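家务与门店杂活自动化兴趣小组 十月例会纪要
十月 | 记录:小组秘书处
最后更新:十月,会后次日上午

时间:晚七点至九点十分
地点:Vurkow 共享工坊二层
出席:18人(含线上2人)

一、上次纪要
无异议,通过。补一处更正:上次写“叠毛巾已可演示”,应为“叠方巾已可演示”,浴巾还不行。

二、议题:机器到底能不能干家务了
本项讨论最久,原定半小时,谈到八点二十才收住。

先由餐具组汇报。过去一个月他们只盯一件事:收拾桌上的杯子和托盘。共试了42次,大部分能把杯子拿起来再放回托盘,失败多出在最后放下的那一下。组里的说法是“拿容易,放难”,在座做过的人都点头。杯子偏出托盘边沿一点,人手顺势一推就好,机器得先看出来它偏了,再决定是推还是重新抓。餐具组这个月把“推”单独拿出来练,进步很明显,大家听得很兴奋,当场有三位报名下个月来帮忙。

有成员问浅色杯子配浅色托盘会不会太难为它。餐具组答:家里和店里的东西就是这样,白盘子白碗居多,专挑深色道具练出来的本事回家用不上。会议同意继续用浅色餐具。

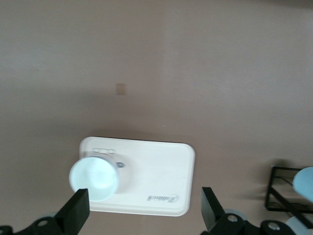 三、议题:门店那边的活
Bruvlow 小超市愿意在打烊后借出一组货架给我们试理货,时间是晚十点以后。讨论要点:
1. 盒装商品先做,袋装的往后放。薯片袋一捏就变形,目前没有把握。
2. 店方最想要的其实是“把顾客乱放的东西归位”。大家觉得这个题目非常好,难度也非常高,先从一层货架、少数几种商品做起。
3. 速度。店员理一层货架的工夫,我们现在大概只够摆好几盒。有成员认为夜里没人等,慢一点无妨;也有成员提醒,店里早班六点到,慢也有个限度。未形成统一意见,试过再说。

四、议题:能不能、算不算
有人提议给“会干”定个标准,免得每次都争。议定暂用如下口径:同一件活,换一张桌子、换一套餐具,不改设置,仍能做完,才在进度表里写“会”。按这个口径,现在表上只能留“叠方巾”一项,擦桌子和收杯子都改为“在练”。改完有点心疼,但多数人赞成,说这样下次往上加一项时才真高兴。

洗碗、换床单两项暂不列入。Mokoena 公寓的住户代表希望保留“收晾干的衣服”,同意保留。

五、经费
本季结余2,000元出头,先买一批替换餐具和防滑垫,其余留作 Bruvlow 试理货的路费和夜宵。Watis 工具铺答应防滑垫按会员价给。

六、待办
餐具组:换一张不同高度的桌子,重复收杯子的练习,下次例会报结果。
门店组:与 Bruvlow 确认可用的货架和进店时间。
秘书处:更新进度表,贴到工坊门口。
全体:家里有不成套的旧杯子旧盘子,请带来,越杂越好!

七、其他
线上两位反映后半场听不清,下次麦克风挪到长桌中间。
下次例会仍在晚七点,地点不变。

联系:Vurkow 共享工坊二层前台留言 | 版权归本小组所有,转载请注明 | 返回顶部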